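Handling Robots in Service, Week 6
Handout: a grip fault at the Pekidbridge site

Background
The cell at Pekidbridge picks single wrapped straws for meal packs. The arm was fitted by Gerkport and runs the Sirow pick program. In May it logged 110 picks in one shift, and 99 of them were recorded as good. A check by hand found that many of the "good" picks had brought up two straws, or a wrapper with a split side.

What went wrong
The program judged a pick by finger gap alone. Paper wrappers crush, so two squashed straws could read the same as one. The force limit had also been raised after an earlier run of dropped straws, and was never put back. No alarm was set for either case.

Safety point
An operator reached in to clear torn paper while the arm was paused. Paused is not isolated. The arm was still under power and could have moved on a restart.

Points to check before a restart
1. Isolate the arm and lock off before any hand goes near the tray.
2. Look at how the fingers meet the bundle. With straws packed side by side, a finger tip can come down among the wrappers. Clear any torn strips from the tray rim and the table. 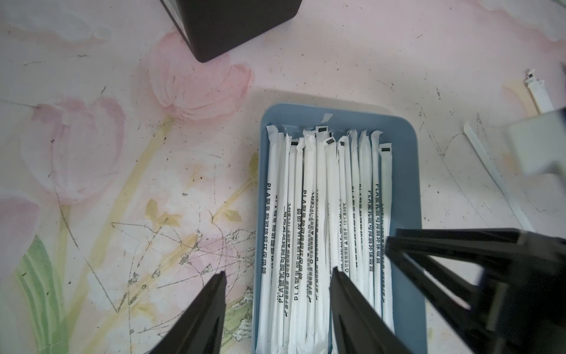
3. Put the force limit back to the value on the Vrettos setup sheet.
4. Run 6 slow picks and weigh each one.

Reading for next week
Chapter 2, sections on force limits and safe stops.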